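Water main renewal to begin in Clotthorpe

25th September

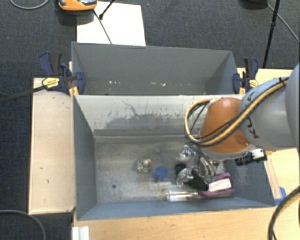

An orange and gray robot arm over a large gray bin.

Allon Water Services will begin replacing the water main beneath Bodberg Road, Clotthorpe, in November. The existing cast-iron pipe was laid in 1943 and has required repeated repair.

The works cover 700 metres of main and will renew the supply connections to 300 homes. They are expected to last 18 weeks. Residents will receive written notice before any interruption to their supply.

Bodberg Road will remain open to traffic under temporary signals. Householders who wish to replace their own lead or iron pipes at the same time should contact the company's Calimlim Street office before work starts. Internal plumbing remains the responsibility of the property owner.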